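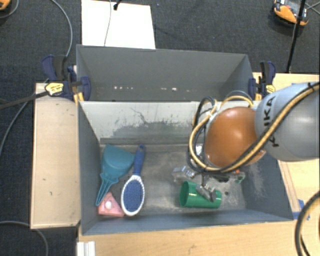 *Photo: Milagros Iturra, Pellevbridge open day. Reproduced with permission.*

**Figure 3.** Picking station on the second day, with the arm down in the near bin. Objects in the bin: dustpan, hairbrush, pink triangular piece, green cup.

## 4. The open day at Pellevbridge

### 4.1 What we set up

By the time we'd agreed to show the station to the public we had already run the bench trials in Section 3, so I went in feeling fairly relaxed (a mistake, as you'll see from 4.3). The Pellevbridge visit ran over two days in October and we took the two-bin layout with us almost unchanged. The bins sit one behind the other and are clamped at the sides where they meet, and the arm reaches in from the right as you look at Figure 3. The job is the same as before: pick from the near bin, drop in the far one, carry on until the near bin is empty or the planner gives up.

We did make one change for the visit. At Hornedbridge we had used boxed groceries, and people watching them got bored terribly quickly! So Milagros went round the shops and came back with household bits and toys, and we let visitors choose which ones went in. I loved this. It made a mess of our neat object classes, but it gave us arrangements that none of us would have set up ourselves, with handles pointing every which way and things shoved hard into corners. The dustpan leaning by the left wall in Figure 3, with the pink piece tucked into the front corner near its handle, is very much the sort of thing we got all day.

The planner was Nikisero, in the same version and with the same settings as in Section 3.2. We didn't retrain anything for the new objects. I'd have liked to, but there wasn't time, and on reflection it makes for a fairer test.

### 4.2 How the picks were scored

We logged 753 pick attempts over the two days. An attempt counts as a success if the object ends up in the far bin and stays there, and as a failure if it's dropped, missed or nudged out of reach. If a visitor asked us to stop halfway through (it happened, mostly so that someone could take a photo) we threw the attempt out, and those aren't in the 753. Our target had been 1,000, which I still think we'd have reached if the first morning hadn't been eaten up by a network fault.

Scoring was done live by whoever was standing at the keyboard, then checked against the recordings. The two disagreed on 14 attempts. Most of those were slips where the object caught on the wall between the bins and somebody had to decide which side it had really landed on. Where they disagreed we went with the recording.

### 4.3 What went well and what didn't

Cups were the crowd pleasers. A cup on its side gives the fingers a rim and an open mouth to work with, and the green one in Figure 3, with a finger over its side, became a sort of mascot by the second afternoon. Children cheered for it. I cheered for it too, I'm afraid, and you can hear me doing so on several of the recordings.

Flat things against a wall were another story. The planner kept proposing grasps with no room for the second finger, and the arm would come down, think better of it and go back up. Hirano's fix from Section 3.4 (push the object away from the wall first, then look again) helped when there was free floor to push into. With four objects in the bin there often was. With more, the push just moved the problem along to whatever was lying next to it.

Hairbrushes sat somewhere in the middle. The handle is a lovely target but the weight is all at the head end, so a grasp near the tip of the handle tended to swing, and a swinging brush on its way over a wall is not a happy sight. Moving the grasp point closer to the head cured most of this, and we've kept that rule for the trials in Section 5.

### 4.4 Questions from visitors

I hadn't planned to report these, but they changed what we measured afterwards. The commonest question by a mile was "how does it know when it's finished?", and our answer on the day was rather feeble: the planner finds nothing worth trying and stops. A bin with one stubborn object left in it looks the same to that test as an empty one. Section 5 therefore adds a separate check for leftovers, reported in its own column.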